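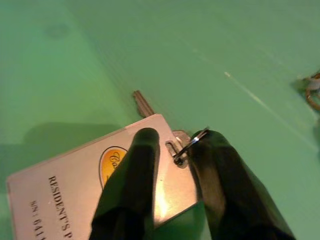 Gayan Siriwardena reckons the tag matters more than the key, and he told me so in a comment on part one: a key with no tag goes in a drawer and stays there for good. I've come round to his view, so part three of my moving-in guide is all keys and tags. Mine has a serial number printed on it, which is the bit you'll want to write down before you do anything else.

214 shares – 9 comments

PART 3: SORTING YOUR KEYS AND TAGS

What you need: your resident's key and tag, a pen, a notebook, a spare split ring and a clear bit of table. I do mine on a painted surface, so I put a tea towel down first when I'm fiddling with rings (keys scratch paint, ask me how I know!).

1. Copy the serial number into your notebook, exactly as printed, S/N and all. Read it back to yourself once.

2. Try the key in your own front door with the door open. Turn it both ways. If it sticks, stop and go to the note below.

3. Try it again with the door shut and someone indoors to let you in. I did this bit alone on a Thursday evening and spent 40 minutes on the landing.

4. Check the ring that joins key and tag. If there's a gap you can get a thumbnail into, swap it for the spare.

5. Decide what travels with you. I keep the tag on at home and carry a copy of the key on a plain ring – a lost tag gives away more than I'd like.

6. Pick one place for the set and leave it there. A hook by the door, a bowl, whatever you like, so long as everyone in the flat knows it.

Note: a stiff key is usually a dry lock. A little puff of graphite powder sorted mine out. Don't use cooking oil, it goes gummy by January.

Caution: never write your flat number or address on the tag. The serial number is enough for the office to trace it, if your building keeps a list (ours does, in a big Havero binder).

Caution: don't force a tag onto a ring that's too thick for the hole. Isla Harawira split hers that way and had to wait nine days for another.

If you lose the set, ring the office with the serial number from step 1 and ask for the old one to be cancelled. Then tell whoever you live with, even if it's embarrassing.

Part 4 is the meter cupboard. Bring a torch.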